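Ticket 1123 -- Kemavdale branch, label printer on the packing counter
Opened by: Ifigeneia Theodorakopoulos
Assigned to: Filippos Zacharopoulos
Priority: 2

Tuesday, 8:40. Printer feeds a blank label after every printed one. Started with the new roll. Restarted printer and PC, same result. Orders for Mitsotakis-Vlachou are waiting on address labels.

9:05, Filippos. Checked the queue remotely. 47 jobs pending, many of them duplicates from people pressing Print again. Cleared the queue. Please don't resend yet.

9:20, Filippos. Label size in the driver is still set for the old stock. Changed it to match the new roll and asked Ifigeneia to run the gap calibration -- hold the feed button until the light blinks 2 times, then let go.

9:35, Ifigeneia. Calibration done. No more blanks, but the text now prints too low and the postcode is missing on nearly every label. 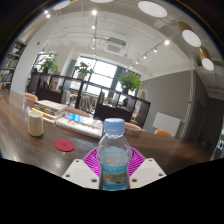
9:50, Filippos. The top offset in the Reka shipping template was left over from the old size. Set it to zero and saved it as the default for Kemavdale only. The Tarnarico branch is still on the old rolls, so their template stays as it is.

10:10, Ifigeneia. Test label good, postcode included. Reprinting the morning orders now.

Status: resolved. Reopen if the blanks come back at the next roll change.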